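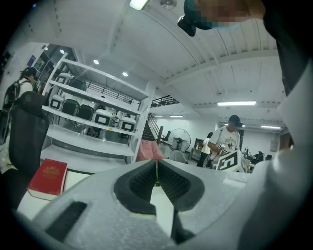
Checking Hand-Held Gripper Recordings Before You Train on Them

Planduncombe notes, software section. Wednesday, July 27, 2022

Most of what is written about learning from hand-held gripper recordings starts at the training script. By that point the damage is usually done. If the pose track is bad, the policy will learn the bad track, and the loss curve will look fine the whole way down. I have seen enough handsome loss curves to stop caring about them.

This page covers the part before training: taking a session of raw recordings and deciding which ones you can believe. It assumes you have video from the gripper camera, inertial data on the same clock (or what claims to be the same clock), and some way of estimating camera pose. We use Stula for the pose estimate and a small tool called Dulico for the checks. Neither is magic, and I will say where I don't trust them.

What you need

A mapping pass of the room, recorded before the demonstrations.
A printed marker board that lies flat and stays flat.
The camera calibration file for the lens you recorded with.
A disk with more free space than you think.

Step 1. Look at the calibration before anything else

Open the calibration file and compare the date with the last time anyone took the camera off its mount. If the camera has been off since then, recalibrate. People will tell you the mount is repeatable. Maybe it is. A new calibration takes 10 minutes and an argument about the mount takes all afternoon.

Don't stop at the average reprojection error. Plot the error against distance from the image center. Wide lenses are the trouble here: a calibration can be lovely in the middle and poor at the edges, and the edges are where a lot of the room features sit while the fingers take up the middle.

Step 2. Mask the gripper

The fingers and the housing move with the camera, so to a feature tracker they look like a part of the world that never moves. Leave them in and the tracker will happily decide that you are standing still. Draw a mask over the gripper body and both fingers, with the fingers fully open, then again fully closed, and use the union of the two. Ribbed pads are especially bad because they give the tracker plenty of sharp little corners to hold on to.

Overlay the mask on several recordings from the session. If it fits one and is off on the next, something shifted on the tool, and you are back at Step 1.

Step 3. Build the map, then try to break it

Run Stula on the mapping pass. It will print a success message. Ignore the message and do the following.

Run the same pass again with a different random seed and compare the two paths. They should agree closely once they are aligned. If they don't, the map is a guess.

Next, look at where the features are. A good map has points spread over fixed things such as shelving, railings and stair edges. A poor one leans on whatever is likely to move: office chairs, fans, other people. Dark glass is its own problem, as reflections can be tracked as if they were real points behind the wall. Rooms with several people working at once need a stricter outlier setting than the default. I don't know who the default was chosen for.

Step 4. Fix the scale

Pose from a single camera has no natural scale, and the inertial data only partly settles it. Hold the marker board in view at the start of the mapping pass and give the software its printed size. Measure the print with a ruler. Printers have a "fit to page" option that has ruined more than one session here, including a whole week of ours last November.

Step 5. Localize the demonstrations

Run each demonstration against the map:

dulico localize --map room.map --session demos/

Dulico writes one line per recording with the share of video frames that got a pose. Its own threshold for a pass is generous, in my opinion. Ours is stricter: a recording with more than 72 consecutive frames lost is dropped, whatever its overall score. A long gap gets filled by interpolation, and interpolation makes a very smooth motion that nobody made.

Step 6. Check the clocks

Plot angular speed from the gyro and angular speed from the pose track on the same axes. The peaks should line up. A steady offset can be corrected. An offset that grows over the recording is drift, and a single correction will not fix it. If you are seeing a shift of 2 frames or more at the end compared with the start, find the cause before going on.

Step 7. Watch some of them

Pick recordings at random and play them with the pose drawn beside the video. Tilt in the video should be tilt in the plot. Check the finger opening too, especially at the moment of grasp. It is dull work — and it catches sign errors that every automatic test we have let through.

A word on quantity

There is a common belief that enough data will wash out bad poses. Random noise, perhaps. A wrong scale or a late clock is the same error in every recording, and 2,000 demonstrations will teach it very thoroughly. The MacPherson converter, which we use to pack sessions for training, will accept anything with the right column names, so don't count on it to object.

Known problems

Stula sometimes loses tracking when the gripper passes close to a plain white tabletop. Slowing down helps a little.

Dulico caches masks by session name. Rename the session if you edit the mask, or it will go on using the old one without a warning.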